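Kids' Desk > School > Exams Explained

June, by Ryan Dawber

What is an entrance exam?

Some schools have more students who want to come than seats. If 1000 people apply and there are 74 seats, the school needs a fair way to choose. One way is a test that everyone takes.

First you fill out a form with your name, age and last school. Check your spelling before you send it in. 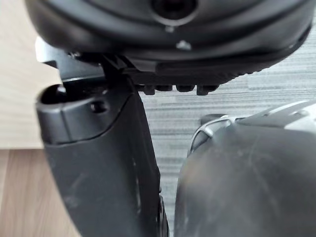
After that, you get an admit card. It tells you where to go and what time the test starts. Bring it with you.

Scores are put in order, highest first. Many schools let you try again next year.

More to read
What is a report card?
Why do schools have grades?
7 ways to study for a test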